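Tundesgate electoral services opens recruitment of polling station staff under revised appointment rules

For release: February

Tundesgate electoral services has opened applications for polling station staff for the coming local elections. It is the first recruitment round to use the revised appointment rules adopted last autumn, which change how staff are graded, trained and paid, and how they are allocated to stations.

The service needs to fill 769 posts. These are divided between presiding officers, poll clerks, polling station inspectors and a reserve list. Applications are accepted online and on paper. Paper forms can be collected from the main council offices and from every public library in the district.

Under the previous arrangements, staff who had worked at the last election were written to first and the remaining posts were advertised only when replies had been received. Vacancies were in some cases still open in the final fortnight before polling day. All posts are now advertised at the same time. Existing staff are invited to apply and their experience is taken into account in grading, but they are not reappointed automatically.

Grades and duties

Presiding officers are responsible for the conduct of the poll at a single station, including the ballot paper account, the sealing of the ballot box and its delivery to the count. Applicants must have worked as a poll clerk at one or more previous elections. Poll clerks check electors against the register, mark the register and issue ballot papers. No previous experience is required for this grade.

Inspectors visit a group of stations during the day, carry spare stationery and report on access, signage and queues. They must have the use of a vehicle insured for business purposes.

Reserve staff are trained to poll clerk level and must be available from 5.30am on polling day. A retainer is paid whether or not they are called. Reserves who are sent to a station receive the full poll clerk fee in place of the retainer.
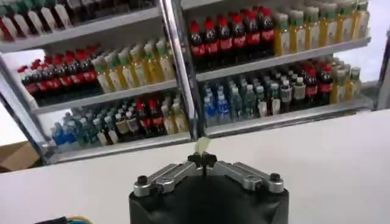
Stations are open to electors from 7am to 10pm. Presiding officers and poll clerks must be on site by 6.15am and may not leave until the close of poll procedures are complete. Staff should bring their own food and drink for the day, as many of the buildings in use have no kitchen. Breaks are taken on the premises and are agreed with the presiding officer. The station must be staffed by at least two people at all times.

Training

All appointed staff must complete training, including those who have worked at earlier elections. Poll clerks and reserves take an online course, which ends with a short test. Presiding officers and inspectors take the same course and also attend one session in person. Sessions will be held at the Zulska Centre and the Chaimongkol Hall, with daytime and evening places at both. A training fee is paid with the polling day fee.

The course has been rewritten to cover voter identification, the private checking of identification on request, assistance for disabled electors, and the handling of postal votes delivered by hand. The section on tendered ballot papers has been extended - this was the subject most often raised in calls to the elections office at the last poll.

Allocation to stations

Staff will be allocated using Sellarach, a scheduling system which the service tested at a by-election last year. Sellarach matches home postcode, grade, means of travel and any stated language skills to the requirements of each station. Allocations are checked by the elections office before letters are sent. Applicants may state a preferred area, but a particular station cannot be guaranteed.

Two requirements are fixed. At least one member of each team must have worked at a previous election, and close relatives will not be placed at the same station.

Stations with more than 1781 electors on the register will be given an additional poll clerk. Where the figure is above 3000, the station will be divided and a second presiding officer appointed. Electors at divided stations will be told on their poll card which desk to use.

Eligibility

Applicants must be 18 or over on polling day and have the right to work in the United Kingdom. They need not live in Tundesgate or be registered to vote there. Any person who has worked for a candidate or political party in connection with the election, whether paid or unpaid, cannot be appointed. Staff must sign a statement of secrecy before starting work.

Council employees may apply with the agreement of their line manager. Students and people in receipt of benefits may also apply - the latter are advised to check with the relevant office how a single payment will be treated.

Applicants will be told the outcome within 10 working days of the closing date. Those who are suitable but not placed will be offered a place on the reserve list, and their details will be kept for later elections unless they ask for them to be removed.

Notes to editors

1. Fees for each grade are published on the elections pages of the Tundesgate website.
2. Count staff are recruited separately. Applications for those posts will open in March.
3. The list of polling stations is subject to confirmation and will be issued with the notice of poll.

Media enquiries: Tundesgate electoral services press desk.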